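The Rurkari open house ran from ten until early afternoon, and the sign-in table wanted my phone number before I'd seen a single room. Hindelico, the developer, is selling 27 homes on the Somalcombe side of the hill. The flyer calls it "a walkable village." I walked it. The nearest store is a gas station, and you cross Yupanqui Road without a light to get there.

The agent used the word "timeless" for the kitchens. Marble counter, dark lower cabinets, big window. Fine, I guess. I asked what the window would look out on once the next row goes up – she said the plans were still being worked on.

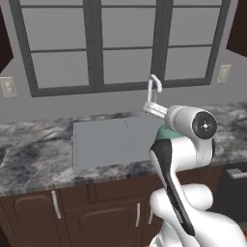
Spring Open House Issue, p. 4

Then there's the monthly fee. It's $300, and it covers "grounds and shared amenities." The shared amenities so far are a mailbox shelter and a lawn with stakes in it. A pool is promised for phase 2. I asked if the fee drops should phase 2 never happen and got a brochure.

Upstairs was better than I expected. The bedrooms are a decent size, the doors close properly, and the closets are deep. Street noise came through in the front bedroom, even with everything shut.
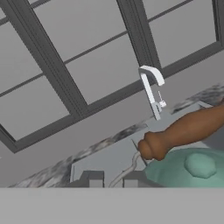
Parking and Getting There

Street parking only, and it was full by eleven. The garages are narrow – bring a tape measure if you drive a truck.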